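Wedding bells at Filunwood: Nanna and Italo name the month

Well, we have waited long enough for this one, and I am so pleased to be able to put it in the newsletter at last. Nanna Kirkegaard and Italo Caruso are getting married in January, in the old chapel at Filunwood, and the whole village seems to have been told by somebody's aunt before the couple had a chance to tell anyone themselves.

Those of you who only know Nanna from the Saturday-night drama Hosadar (she plays the harbourmaster's daughter, the one with the temper) may not realise that she grew up three doors down from the post office and sang in our school choir. Her mother still has the programme from the Christmas concert pinned up in the kitchen. Italo came to us by a longer road. He was the tenor in the touring company that brought Lamrani to the Tedon theatre, and he was supposed to stay for 11 nights. He stayed on for the summer, took a room above the bakery, and by the autumn the two of them were being seen on the river path so often that people had stopped nudging each other about it.

They got engaged at Nanna's parents' house, over a perfectly ordinary supper. Italo had planned to ask her on the walk up to the ridge, she told me, but it rained all afternoon and he lost patience waiting for it to clear, so he asked her between the soup and the fish. Her father went off to look for a bottle of something and came back with elderflower cordial, which was all there was in the cupboard. The ring belonged to Italo's grandmother and is a small green stone on a thin gold band. It had to be made smaller twice.

Now, the wedding itself. The chapel holds far fewer people than would like to be in it, so the service will be for family and close friends, with the doors open at the back for anyone who doesn't mind standing on the grass in their winter coat. It starts at two o'clock. There will be no television cameras inside, although I gather one of the magazines did ask, and rather more than once! The choir will sing, and Nanna has chosen the hymns herself. Italo has promised not to sing at all, and his brother has promised to make him.

The dress is being made by a friend of Nanna's from her drama school days, and that is as much as I could get out of anybody. I do know that there will be three bridesmaids, all cousins, and that the smallest has asked for wellington boots under hers. The cake will be lemon. Italo's mother is bringing almond biscuits from home in her hand luggage and has been practising her English on the telephone with Mrs Kirkegaard every evening, so the two of them are already thick as thieves.

Afterwards everybody is invited to the hall, and they do mean everybody. There will be supper, dancing until the band gets tired, and a table of games and bits and pieces for the children to keep them happy during the speeches.
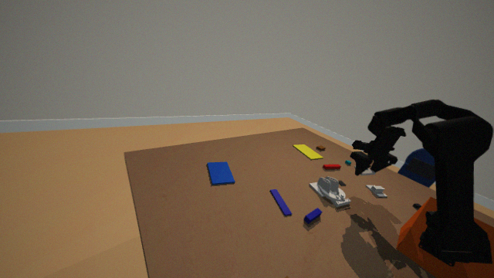
Small coloured pieces on a brown tabletop.

The couple have asked for no presents. If you would like to give something, they would be very glad of a contribution to the chapel roof, which needs over 3000 pounds spent on it before next winter. The bucket at the harvest supper raised 633 pounds, a lovely start, and there will be another one by the hall door on the day. Please don't feel you have to.

If you are coming to the hall, do let me know how many of you there will be, and whether anyone can't eat nuts (those biscuits again). Offers of puddings, chairs and spare beds for the Caruso cousins can go straight to Mrs Kirkegaard, who has a list on the back of the pantry door and would love to cross a few things off it. Parking will be in the lower field if it isn't too soft, otherwise along the lane, leaving the farm gate clear.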